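Wed 18 December

Bedding day again, and I'm still not convinced a machine could be let loose on my spare room! Pillows are the worst of it. Siobhán reckons the corner is the place to take hold, and I've come round to that – grab the middle and the whole thing just squashes away from you. We've got 129 pillow runs sorted now, and Divya wants 497 before she'll train Ledar on them (fair enough, the September lot was far too thin).

Could it change a bed yet? No. Could it shift a pillow from one end to the other? Maybe, on a good day. Next job is pillowcases, which I'm dreading a bit.
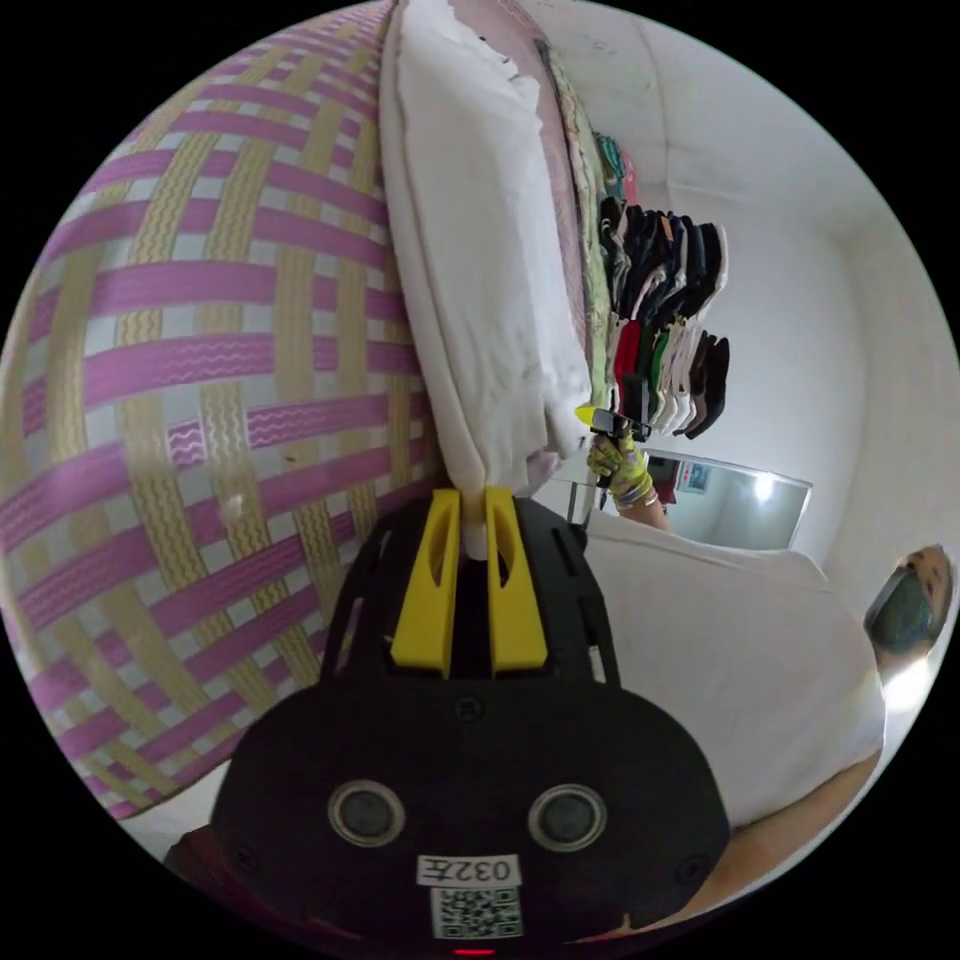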